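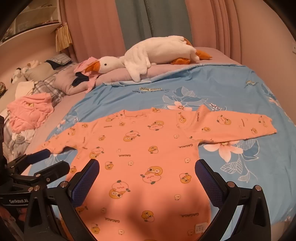

Folding is slowly leaving our hands at Prestard, the Brostitz laundry where I've worked the family orders since before the new line came in. The company says 500 pieces a shift will go through the automatic folder by September, and 88 of us are being retrained for sorting, repairs and checking. I'm fine with sorting! It's kids' tops I wonder about - a pink one with GAGAGA printed all over it and a sleeve bunched up still needs straightening before anything gets folded, and I've done thousands of those half asleep.

Management promises no layoffs, and the early shift now starts at 7 a.m. instead of 5, so I get breakfast with my own kids (finally). My wrists feel better too. What I miss is the chatting across the folding table. The union meets about pay grades next month.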